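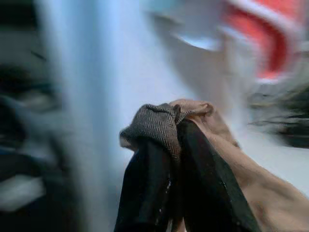
Chapter 3: Twill and Its Relatives

Last updated: May

My grandmother's winter coat weighed about as much as I did when I was six, and I used to sit under it in the hall and follow the zigzags with my finger. I never got to the end of one. It was years before I learned that the pattern had a name, and longer still before I could set up a loom to make it myself (badly, and with a mistake every 12 threads that I still can't explain).

In the last chapter we stuck to plain weave – over one, under one, and back again. If you did the exercises you'll have a small pile of flat, sensible squares by now, and you may be a bit sick of them. Good! Twill is where weaving starts to get interesting, and all we're going to do is move one thread to the side.

Take the simplest sort, which weavers write as 2/2. Each weft thread goes over two warp threads and under two. On the next row you do the same again, but you start one thread along. Keep going and a slanting line begins to climb across the cloth. Denim has one, though it's built a little differently, and so do most school trousers. Have a look at whatever you're wearing before you read on.

Now suppose you let that slant climb to the right for a while, then turn it round and send it off to the left. You get a row of points. If the points meet neatly it's called a pointed twill, or chevron. If you break the line at the turn, so that the two slopes sit slightly out of step, you've got herringbone. People mix the two up all the time, and I've seen them labelled the wrong way round in shops that charge a great deal for a jacket. Section 3.4 has a trick for telling them apart that I learned from Radka Trajkovski, who taught me at Flistden and had no patience with anyone who guessed.

Herringbone shows up best when the warp and weft are different shades. Use the same yarn for both and the zigzag is still there, but you'll have to tilt the cloth to the light to find it.

Before you start you'll need a four-shaft loom, a reed, and two yarns of the same thickness in colours you can tell apart at night under a lamp. The main sample uses 200 warp ends. That sounds like a lot, and threading them does take most of an evening, so put the radio on.

We'll begin with straight twill, then move on to the reversing kinds, and finish with a scarf based on one Zdenka Vukadinović wove for her brother. Keep your plain weave squares handy, as you'll be comparing them with the new ones in the first exercise.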